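Empiezo por la pizarra grande, que es por la que más me preguntáis: la Somden de pared, en blanco brillante y con el marco oscuro. Mide 2.000 mm de ancho por 1.296 de alto, pesa lo suyo y viene en una caja de cartón que luego no sabes dónde meter (la mía acabó cortada en trozos detrás de la furgoneta). La vendo en Brirnex desde hace tiempo y es de las pocas cosas del catálogo que pondría en mi propia casa si tuviera una pared libre.

**Referencia:** Somden 922
**Superficie:** acero vitrificado, brillante, magnética
**Marco:** fino, oscuro
**Fijación:** cuatro anclajes ocultos, incluidos
**Bandeja para rotuladores:** no lleva, se pide aparte

Lo de la pared de ladrillo visto me lo preguntáis casi todas las semanas. ¡Sí, se puede! Hay que taladrar en el ladrillo y dejar la junta en paz, con broca buena y sin percutor al principio, y si la pared tiene relieve se ponen las arandelas gruesas que van en la bolsita pequeña. No tiréis la bolsita pequeña, por favor, que parece de sobras y luego me la pedís por correo. 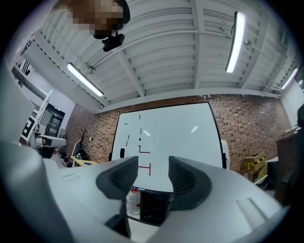 Y ya que estoy con el ladrillo: a mí el blanco sobre rojizo me gusta muchísimo, le da luz al cuarto sin tener que pintar nada. Tiene una pega, y prefiero contarla antes de que compréis. Al ser brillante, refleja. Si tenéis fluorescentes en el techo vais a ver un par de brillos sobre la pizarra según dónde os pongáis. En una sala de trabajo me da igual, te mueves medio paso y listo, pero si pensáis proyectar encima pedidme la mate (Somden 700), que cuesta un poco más y se borra un poco peor.

### ¿Y la cinta?

Se puede pegar cinta de color, claro que sí. Rayas, esquinas en forma de L, corchetes, lo que haga falta para dividir la superficie en zonas. Yo uso la roja de Witinik, la estrecha, porque se corta con los dedos y porque el rojo se distingue desde la otra punta de la sala. El truco es pegarla con la pizarra bien seca y sin restos de limpiador, y despegarla despacio, tirando casi en paralelo. Si se queda pegamento, un paño con alcohol y paciencia. No uséis estropajo, ni siquiera el «suave».

Otra cosa: las rayas que se hacen con rotulador y se dejan meses salen peor, sobre todo las negras cortitas, esas marcas que una hace para medir y luego olvida. Repasadlas con rotulador nuevo por encima y borrad enseguida. Funciona casi siempre.

### Lo que pondría alrededor

Una mesa delante, pero separada. De madera clara, con balda debajo, para que lo que estorba baje un piso y la parte de arriba quede para trabajar. Dejad sitio para pasar entre la mesa y la pared, que si no acabáis escribiendo de lado. Para botes y cajitas tengo también los cajoneros Mühlbauer en negro, apilables, que quedan discretos en un rincón. Y una rama decorativa contra el ladrillo, pelada, sin hojas ni luces, me parece un acierto en una sala con tanto tubo y tanta línea recta. (No vendo ramas, ya me gustaría.)

Los techos blancos con las vigas a la vista ayudan bastante a que la luz se reparta. Si el vuestro es oscuro, pensad en una luz más para la pizarra.

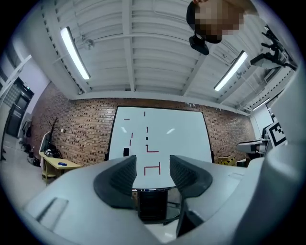

Kai Wunderlich me escribió que en su taller la colgaron demasiado alta y que la franja de arriba no la usa más que él, así que recomienda marcar la altura con cinta en la pared y dejarla un par de días antes de hacer el primer agujero. También pregunta si el marco se puede desmontar para cambiarlo por uno blanco.

No, el marco va prensado y al quitarlo se dobla. El blanco sale de fábrica así y lo espero para abril; si lo queréis, decídmelo y os aparto uno. Lo de la altura se lo copio, y añado que midáis con los zapatos que lleváis para trabajar.

### Envío

Va en palé, a pie de calle. Hacen falta dos personas para subirla, y os conviene medir antes el hueco de la escalera, el ascensor y las puertas. Si llega con un golpe en una esquina, anotadlo en el albarán antes de firmar y mandadme un par de fotos el mismo día. Los anclajes y las arandelas van dentro de la caja, pegados al cartón por el lado de abajo.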